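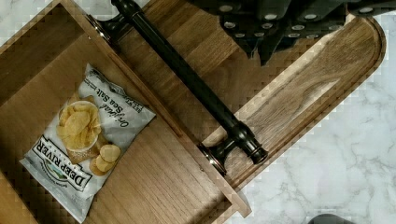

托盘一只，木头的，大理石台面上斜着放。

今天这串讲优惠码。

起因是我在 Padidar 买一条床单。结账页有个小框，写着“输入优惠码”。没看见这个框之前我觉得价格挺公道，看见之后我觉得全世界都在用更低的价钱买这条床单，就我一个在付原价。

于是开始搜码。搜出来的第一个网站说有“今日已验证”的码，点开，弹窗，再点开，又弹窗，最后给我的码是 WELCOME。系统回复：仅限新用户。

我在 Padidar 的账号注册得比他家现在的商标还早。

第二个码，SLEEPWELL，满 1000 减 80。床单 900。

各位应该知道接下来发生了什么。对，我去凑单了。凑单区最便宜的东西是一只香薰蜡烛，标价 119，气味叫“雨后图书馆”。我没有去过下雨之后会变味的图书馆，也不太想去。

算一下：900 加 119 是 1019，减 80，939。也就是说我多花 39 块，得到一只蜡烛和一种赢了的感觉。蜡烛放进购物车，又拿出来，又放进去。

这时候系统提示，使用优惠码的订单不参与免运费。运费 25。

好的，现在是 964。

有人私信问为什么不开两个账号。开过。Skatport 那次，我用我妈的手机号注册新用户，省了 30 块。此后我妈每天早上收到一条滑板鞋上新短信，每天早上转发给我，问我是不是要买。

她后来自己买了一双。全价。

说到 Skatport，他家的码是我见过最讲究的：只能周年庆用，不含新品，不含折扣品，不含断码，不含“热门配色”。我翻了 4 页，能用这个码的商品是鞋带。还是棕色的。

Ellwood 走另一条路，全场常年七折，倒计时常年还剩两小时。我从七月看到现在，那两小时一直很年轻。我有一次特地等到归零，想看看会发生什么。页面刷新了一下，又是两小时。

插一句，Ellwood 的客服态度真的好。我问倒计时结束之后是不是恢复原价，对方回：“亲，建议您尽快下单哦。”我换了三种问法，回答一个字都没变。

回到码。@Pak-hei Yen 坚持说正确做法是把东西放进购物车然后走开，商家会着急，会发码来求你。他在 Osar 放了一台咖啡机，走开了。

Osar 第二天发来邮件，标题是“您是不是忘了什么”。没有码。第三天，“它还在等您”。没有码。第五天，咖啡机涨到 2000，邮件没了。

他现在喝速溶，说是口味变了。

Osar 的积分也值得说两句。积分可以抵现，但抵现之前要先“激活”，激活要签到，签到要连续，断一天从头来。我签到第六天坐飞机，落地时间是凌晨零点十分。

我在行李转盘旁边站了一会儿，行李转过去一圈都没伸手。

评论区有朋友推荐自动试码的插件。装了。它很努力，一口气试了一长串，进度条走得非常有希望，最后弹出一句：“恭喜，您已经拿到最优价格！”价格跟刚才一样。

不过我得承认，看见“恭喜”两个字的时候还是高兴了一下。

几条实用的，给真要买东西的人：
先看运费再看码，顺序别反。
“满减”看的是折前还是折后，条款里会写，字很小，在最下面。
新用户码通常认手机号，有的还认收货地址，别指望换个昵称就行。
退掉凑单那件，优惠多半会按比例扣回去，我退过，退款金额算得比我仔细多了。

还有，码前后多一个空格就会显示无效。我有个码因为这个被我骂了一晚上，它是无辜的。

更新：床单最后没用码，900 下的单，免运费。整个过程从晚饭后持续到十一点多。

更新二：下单成功页面跳出来一张券，满 1000 减 150，有效期到今晚十二点。

更新三：不要再问蜡烛了。

更新四：买了。单独买的，119，运费 25。闻起来像纸箱。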